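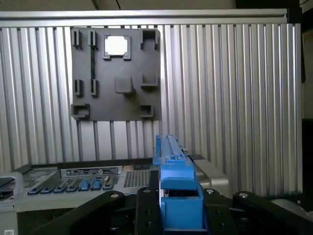
How far has the Presunholm repair and reuse scheme got since the last report?
We are open two days a week now and 39 households have brought something in, mostly lamps, kettles and old computers.

Progress report, Skikeck Community Fund, March 3, 2023

February was slow to start. Heating off for a week, door lock stuck, then a good run. Seven items still waiting on parts from Werent, chased twice by phone. Leaflets went to the school and the surgery, more needed for the flats.

Spending on track. Rent paid to end of quarter. Insurance went up a bit, see seperate sheet.
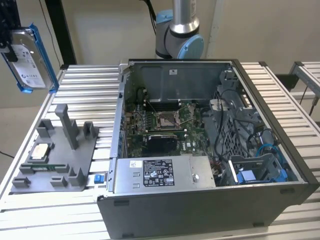 Insurance aside, the only overspend is postage, up to £7 and covered from the tea tin. Bus fares claimed by two helpers, reciepts attached.

Still to do:
new sign for the side door
Saturday opening, asked for a lot, no decision yet
safety testing refresher, date to be fixed with Werent

Would like to move the unspent printing money over to parts. Please confirm by email if ok.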